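Ticket 2853
Subject: Square plates rocking on table, food sliding to one side
Opened by: Tyyne Mustonen
Product: Jolleo small square plate, brown, box of 12
Priority: Low (changed from Normal by support, I did not ask for that)
Status: Open

Monday, 9:40 am - Tyyne Mustonen
We bought one box of the small square plates from Kakus. Put anything round on them and it wanders off to one side. I have tried three plates from the box and two of them rock when you press a corner. The listing says "flat base". I would like to know what flat means here.

Monday, 11:15 am - Kakus Support
Hi Tyyne, thanks for getting in touch! Slight variation is normal in this range. Could you check that your table is level and that the plates are clean underneath?

Monday, 11:52 am - Tyyne Mustonen
I figured it would be the table. It is a big white one and I put a level on it in both directions before I wrote to you. Bubble in the middle both times. The plates are clean. I washed them again anyway, dried them, and the same two rock.

Monday, 2:05 pm - Kakus Support
Thank you for checking. Some customers find that the plates settle with use. We can also suggest a felt pad (Zaklow, sheet of 40) for the underside.

Monday, 2:30 pm - Tyyne Mustonen
Settle how? It's a plate. I don't see it changing shape because I put lunch on it. And I'm not buying felt pads that will come off the first time they go in the sink.

What I did instead, so you don't send me the same list again:

1. Turned the plate a quarter turn at a time. The rock follows the plate, so it isn't the table.
2. Swapped in a Sivakumar plate of the same size. No rock.
3. Tried a damp cloth under the bad ones. Stops the rocking, looks terrible.
4. Put one round orange piece of food in the center and tapped the edge. On the bad plates it moved toward the same corner every time.

Tuesday would be fine for a reply, I'm not in a hurry, but please have somebody read it first.

Next morning, 8:20 am - Kakus Support
Hi Tyyne, our product team asks for a photo of one plate on the table with food on it, showing the corners.

Next morning, 8:47 am - Tyyne Mustonen
Attached. 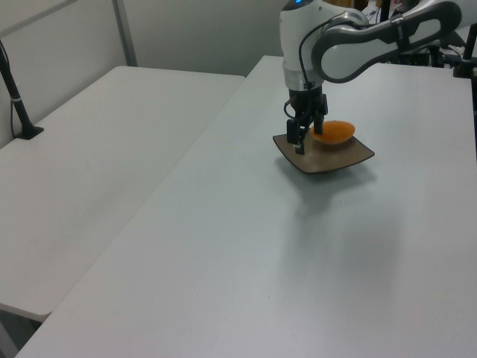
I still doubt a photo can settle this. A rock that small only shows when you push on it, and the corners turn up on all of them, good or bad, so please don't tell me the corners are the problem. If your product team has a box from the same batch, they can press on a few and find out in less time than it takes to write to me.

I'd accept two replacement plates. I would not accept a voucher.

Next morning, 10:10 am - Kakus Support
Passed to product team. Replacement request noted, quantity 2. Ticket stays open until they confirm the batch.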